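From: Yae Shibata
To: home-handling list
Date: 2026-05-15
Subject: Re: Draft rules for garment sessions, section 4

Went through section 4 with Junpei and I have a few changes to suggest. The quote is at the bottom.

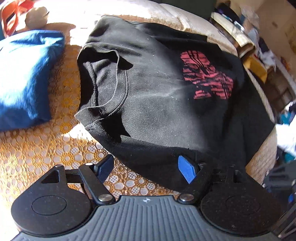
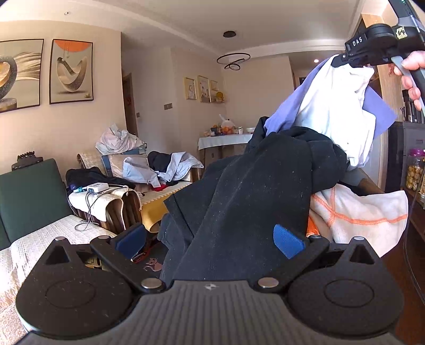 Hand-held grippers at work on clothes in a home.

4.1 says one garment per grasp. I would keep that as the default but allow two if the operator logs it. If we ban it outright people will just leave it out of the notes, and then we can't filter for it later.

4.2, lint. Dark cotton sheds and picks up everything. Please add "wipe both pads and the body with a dry cloth every 200 grasps". Plemus already does this at the Hirano site and it takes a minute.

4.3, two operators in one room. The draft doesn't say who gives way. I suggest the person holding a garment has priority and the other one waits until it is put down.

4.4, household items. Move breakables out of reach first, leave the rest as the family keeps it. No tidying for the sake of the recording. Written consent covers the rooms named on the form and no others.

I have no view on 4.5. Tsutomu should answer that one.

If there are no objections I'll send the revised text in June.

Yae

Minoru Honda wrote:
> Section 4 is open for comments. The Gulleo set stands at
> 1563 episodes and we want the rules fixed before we go to
> 2000. My main worry is 4.1. Do we allow more than one
> garment in a grasp or not? Also, is there anything on
> cleaning? I couldn't find it in the old version.
>
> Minoru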